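About the Folalham Household Automation Group
Posted in September by Gisela Hinrichs

The Folalham group studies whether machines can yet do the small chores of a home or a shop floor. We work on tables, with ordinary goods: sponges, boxes, bags and racks. 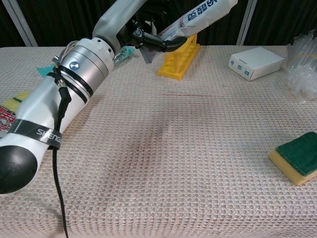
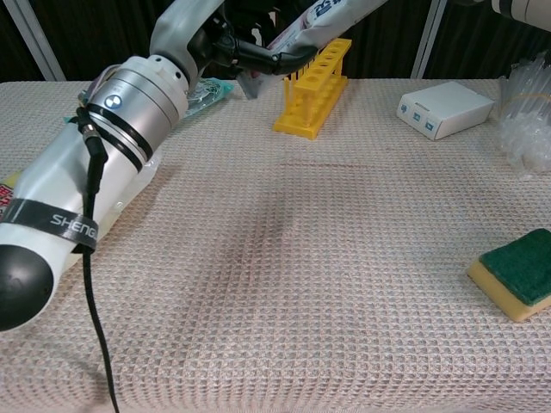 Our answer so far is a partial one. Picking up a package is a fair task for an arm today. Putting it back where a person would expect to find it – on a crowded table, beside soft or clear plastic – remains difficult. Each chore on our list is tried 30 times before we report a result, and failed attempts are published with the rest.

The group has 2 sites, Birkeck and Flamau. Shops and care homes that wish to propose a chore may write to the Birkeck office, which replies to letters every Monday.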